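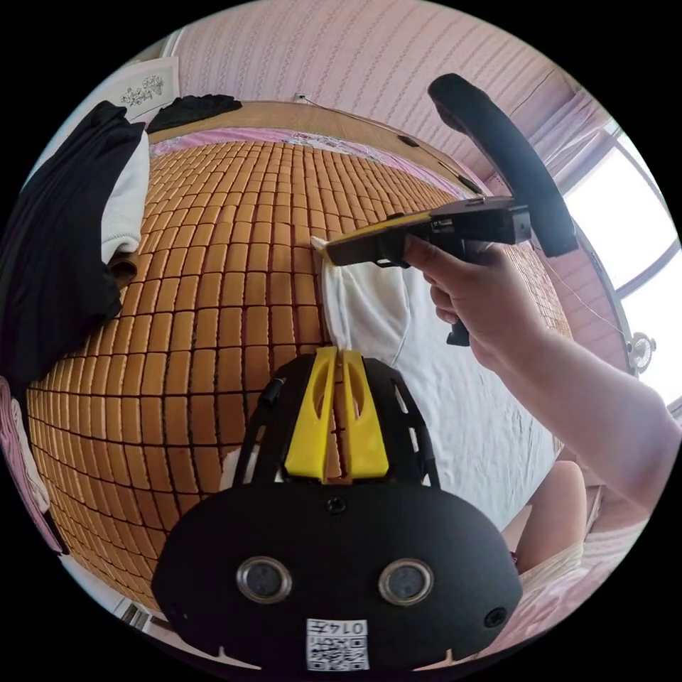
## 4. Putting the mat on the bed and looking after it

Thank you for choosing the Edasine summer mat! It's a simple thing to live with, but a few minutes of care at the start will save you a lot of fussing come August.

1. Make the bed first with your usual sheet and smooth it from the middle outward – any fold left under the tiles will be felt all night.
2. Unroll the mat from the foot toward the headboard and let it rest for 25 minutes, so the weave can relax.
3. Leave a little of the sheet showing along the edges. It keeps the tiles from rubbing on the wall or the headboard.
4. Put the pillow on last, and lift it (please don't drag it) whenever you want to move it.

**Note:** A new mat may rise a bit in the middle. Press it down gently with flat hands and give it a few nights.

### Weekly wipe-down

1. Take off the pillow and anything else lying on the mat.
2. Stir one capful of Zestisex cleaner into 500 ml of lukewarm water, dip a soft cloth and wring it out well.
3. Wipe along the rows, then go over everything again with a dry cloth.
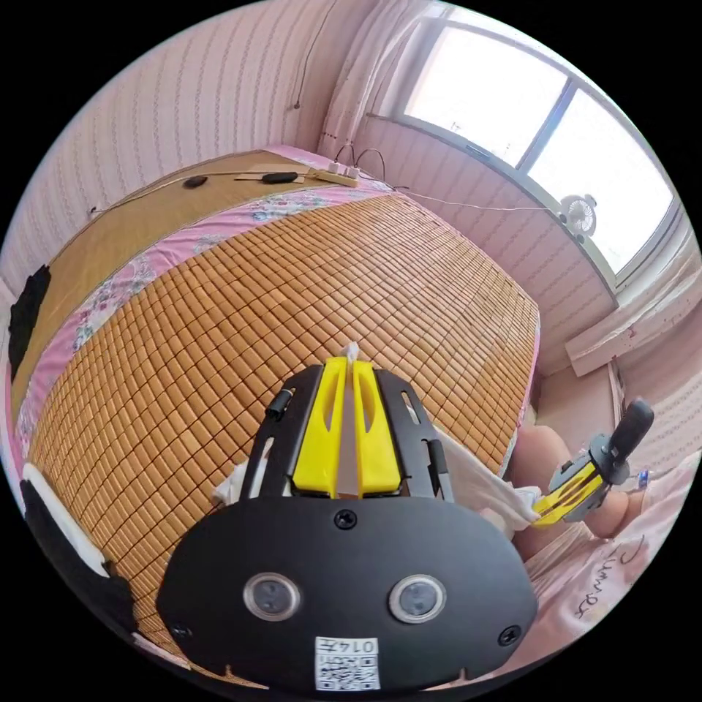
*Fig. 13. White cloth over the woven mat, with the floral sheet along the edges.*

**Caution:** Move chargers, cables and power strips well away from the bed before you bring out the water. Never soak the mat, and don't dry it with anything hotter than 37 °C – an open window does the job nicely.

For storing the mat over the winter, see section 5.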